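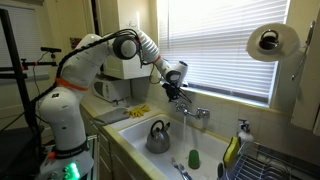 Wall-mounted faucet over a white sink.

4. Fitting the Tirncombe under-sink filter

4.1 Before you start
The Tirncombe fits the cold line of most household kitchen faucets, wall-mounted or deck-mounted. With a wall-mounted faucet the cold line usually runs inside the wall, so the filter goes in at the shut-off valve below, before the pipe turns up. If you can't reach the valve from inside the cupboard, stop here and call a plumber.

You will need an adjustable wrench, thread tape, a bucket, a pencil and a drill with a 3 mm bit. The Hatwood bracket and its screws are in the small bag taped to the lid of the carton.

CAUTION: Cold water only. Water above 38 °C will damage the cartridge and void the warranty.

4.2 Mounting the bracket
1. Empty the cupboard and wipe down the side panel.
2. Hold the bracket against the panel with the arrow pointing up. Leave at least 61 mm clear below the housing so the bowl can be unscrewed later.
3. Mark the two holes and drill to a depth of 9 mm. Check the thickness of the panel first – some are thinner than they look.
4. Drive the screws until snug. Do not overtighten.

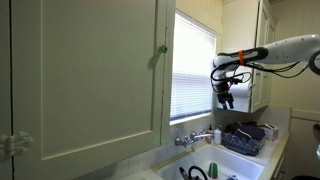
4.3 Connecting the lines
1. Close the cold shut-off valve and open the cold tap until the flow stops. Leave the tap open.
2. Put the bucket under the valve and undo the supply line. Expect nearly a cup of water.
3. Wrap the valve thread with tape, clockwise, three turns.
4. Connect the blue hose from the valve to the port marked IN.
5. Connect the grey hose from the port marked OUT to the supply line. Hand-tighten, then give each nut a quarter turn with the wrench.

Note: Older homes may have imperial threads. The Mühlbauer adapter (sold separately) covers the common sizes. Do not try to force a metric nut onto an imperial thread.

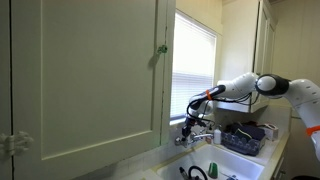

4.4 Flushing and checking for leaks
1. Close the tap, then open the shut-off valve slowly, half a turn at a time.
2. Dry every joint with paper towel and wait 10 minutes. Any damp spot means the nut needs another eighth of a turn.
3. Open the tap and run 9 litres to waste. Grey or cloudy water is carbon dust and will clear.
4. Write the month on the cartridge label – January, for instance – and set the dial to 200.

The dial counts down in days. Replace the cartridge when it reaches zero, or sooner if the flow drops.

CAUTION: Do not leave the house during the first hour after fitting.

Section 5 covers cartridge changes. Replacement parts are listed on page 100 under Trulus.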